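Cahier d'atelier – coin animaux, octobre
Tente, gamelle double, tapis à motifs de plantes 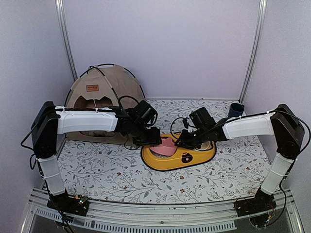
Dernière modification de la page : octobre, 16 h 10

Repris la fiche 209 avec le coin complet : la tente beige au fond à gauche, la gamelle jaune vers le milieu, le mug bleu foncé au fond à droite. Le tapis blanc reste dessous pour toute la série Undance.

Tente : arceaux noirs enfilés dans les fourreaux, penser à les pousser à fond avant de tendre la toile. Le coussin va à l'intérieur, entrée vers l'avant. Le cordon clair de l'entrée pend au milieu, on le laisse comme ça.

Gamelle : posée un peu en biais, extrémité droite plus en arrière, tête d'ours vers nous. Je la préfère ainsi – bien parallèle au mur, on lit moins bien la forme resserrée au centre. Le jaune moutarde ressort correctement sur le blanc du tapis. Vérifier la référence chez Kocabaş, le bon de livraison dit 546 et l'étiquette du carton autre chose.

Mug : à garder dans l'angle. Essayé plus près de la tente hier, trop serré.

Reste à faire :
– aplatir le tapis sous un poids pendant la nuit
– demander à Enus s'ils ont encore 2 coussins du même modèle
– ranger les cartons Mondo, il y en a toujours 4 devant l'armoire
– refaire l'étiquette du bac à gamelles

Fiche suivante : même tente, sans le mug.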